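Notebooks > Bench log > Kitchen goods

Filed under: Countertop & Storage / Utensil racks

October 21, 2022

Carried on with the countertop layout for the Foltari set. Aim is still the same: find an arrangement of rack and bowl that a right-handed person can use standing at the near side of the table without reaching across anything. The earlier entries had the rack on the right. I have moved it to the left half and am leaving it there until there is a reason to change.

Rack is the dark green one, open plastic, slatted at the top. In poor light it reads as black and two people have logged it as black. Please write "dark green" so the entries can be matched up later.

Weighed the load before starting. Rack with its usual contents comes to 500 g over the empty figure, which agrees with the Vulby sheet. Did not weigh the bowl again.

Utensils: long handles go in upright or nearly so. A handle that leans toward the back is acceptable provided the tip clears the top slats. If it sits below the slats it has to be fished out with two fingers, and the rack shifts when that is done. I tried it with the shorter Sellico spatula and the rack moved 15 mm on the second pull. On the Coşkun test top, which has a matte finish, the same pull gave no movement I could measure. So the surface matters more than the rack weight, at least for loads this small.

Round holders: keep these clear for now. I had been dropping teaspoons into the front one and they made the readings untidy.
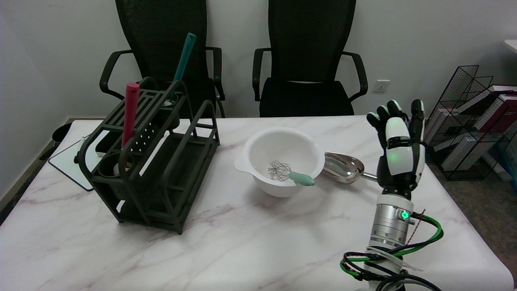

Bowl position is the part I am least sure of. With the white bowl at the center, the spout or tab faces left, toward the rack. That is the wrong way for pouring with the right hand over the near edge, but it is the right way if the left hand steadies the bowl and the right hand stirs. Since most of the use we are looking at is stirring, I kept it. Turning the bowl 90 degrees so the spout points at the user is the next variant. I expect it to be worse for stirring and better for everything else.

Gap between rack and bowl was set at 263 mm, measured from the nearest side support to the outside of the lip. Note that the lip flares, so measuring to the body of the bowl gives a larger number. Earlier entries do not say which was used. I think they used the body, in which case the old gaps are not comparable – I have put a pencil mark beside each of them and left the values alone.

Marble-pattern top: the veins are faint and of no use as reference lines. I tried lining the rack up with one and lost it as soon as I changed where I was standing. Go back to measuring from the near edge. Masking tape is all right for a single session but leaves a residue, and the residue changes how easily the rack slides. Clean with warm water, then dry with a cloth.

White board with the black border stays at the left, by the rack. It can go a little way under the rack edge but not under a foot, or the rack tilts and the handles lean differently. Check this before every reading. I did not check it before the first set and have struck that set out.

Chairs stay against the wall on the far side. If someone pulls one up to the table, the armrests come close to the back of the rack and whoever is sitting there tends to nudge it.

Still open:

– Spout toward the user, same gap, same load.
– Repeat the short spatula pull on this top after cleaning. One reading of 15 mm is not enough to put in the Foltari write-up.
– Ask Vulby whether the feet can be supplied in a softer grade. Their December parts list may already cover it.
– Decide on lip or body for the gap measurement and write it inside the front cover of this book. My vote is lip, because the hand meets that first.

Stopped after the gap measurement. Rack left loaded.

Contact the bench | © 2022 Kitchen goods log | Back to top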